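Vostel Packing Set

Small-item packing on a wooden tabletop. Version date: February 17, 2020. The set holds 2000 entries, one per packing attempt.

Items
Small capped bottles, lidded containers, clear plastic bags.

Fields
item_type, bag_type, closure, notes

Bags are logged by material – size is not recorded. Bottles grouped in one bag share a single entry.

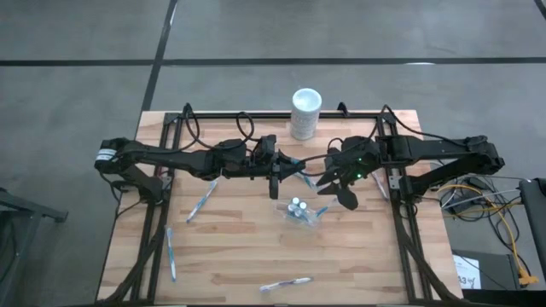
Cap color goes in the notes field, in lowercase. Entries with no closure value are kept. Label text is not transcribed.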